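Skedby Word List -- read me first

Hello, and thank you for downloading the Skedby word list! It's a collection of everyday dialect words from the villages along the Jarkano valley, typed up from old parish newsletters and shopping lists, and from a great many letters people were kind enough to lend. Last updated 5/12/21.

What you get

The main file is words.csv, which holds 1120 entries, one to a line. Of those, 1044 have a meaning filled in and the rest are still blank, mostly because the letters use them in passing and I didn't like to guess. If your gran used one of them, do please write in.

Each line has 6 columns: the word, other spellings, the meaning, the village, the kind of source, and a notes column which (I admit) has grown rather chatty over the years. Spellings are kept just as they were written, even where the same person spells a word differently twice on one page -- I find that half the charm, though I know it makes searching a nuisance. 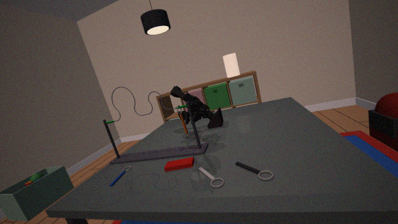

The other spellings are split with a semicolon, so if your spreadsheet program treats semicolons as a new column, change that setting before you open the file or you'll have a dreadful muddle on your hands. Accents are saved as UTF-8. There is also sample.csv, with 100 entries picked at random, which is handy for trying things out on a slow machine.

Where the words came from

Most are from the Costimer end of the valley, where people seem to have thrown nothing away. Tanner, further up, is thinly covered, and I'd be wary of drawing any conclusions from how few words it has. Farming and kitchen words are plentiful; words for weather less so, which surprised me, given how much of it we get.

Using it

Use the list for whatever you like, including teaching and print, so long as you say where it came from. Names and addresses from the letters have been left out, and I'd ask you not to try to work them back in.

Still to do

The blank meanings, a proper pass over the Tanner entries, and a second look at the bread words, which I sorted in April and have been unhappy with ever since.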